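Kitchen robots still can't be left alone with breakfast, Cenham trial suggests

A four-week trial of kitchen robots in Cenham ended on Friday with a lot of cleared counters, a smaller number of cracked eggs and no firm answer on when anyone might be able to buy one.

Brillix, the company behind the trial, says its control software completed 1,173 chores, first in simulation and then in a rented test kitchen. The chores were the dull kind: putting a spoon in a drawer, moving bread to a board, setting a lid on a pot. In a statement, the firm called the result "a turning point for home automation."

Others who looked at the numbers were less excited. Most of the completed chores took place in software, where a dropped egg costs nothing and the counter is reset at the press of a key. In the real kitchen, the arm finished 158 chores, and a person had to step in on many of the rest. Brillix did not say how many it attempted.

"I would like to see the bottom half of that fraction," said Dewanti Manurung, who tests appliances for the consumer group Trutinar. "If my dishwasher needed somebody standing next to it with a stop button, I'd send it back."

Manurung watched 2 afternoon sessions in March. She said the arm handled boxes and solid lids well enough but slowed down badly around clear glass and anything thin lying flat. One spoon took 4 minutes. A person clearing the same counter would have been done and drinking coffee by then, she said.

Shih-chieh Chuang, who leads the project at Brillix, said speed was never the goal this year. The team wanted to know whether one program could deal with a mix of objects it had not been specially set up for — something factory robots rarely have to do, as the same part tends to arrive in the same spot all day long.

"A kitchen counter is a mess, and it's a different mess every morning," Chuang said. "We think we've shown progress on that."

Progress is a word this business has used before. Declan Waaka, who runs a bakery and lunch counter on the east side of town, said he has been pitched a robot helper every year since he opened. The latest sales call was about wiping down and restocking after closing. He asked whether it could tell a stale loaf from a fresh one, and the salesman offered to call him back.

"I'm still waiting," Waaka said. "Meanwhile I've got a teenager who can do it for two hours after school."

Brillix has not named a price or a sale date. Chuang said the next round of tests will stay mostly in simulation, with more glassware added, and that the firm plans to publish its full results, failed attempts included, once they have been checked. Manurung said she has asked for a copy.
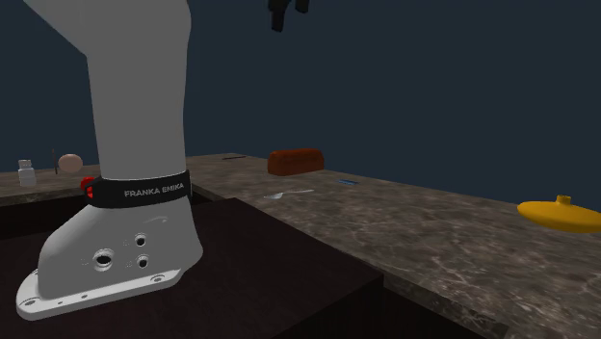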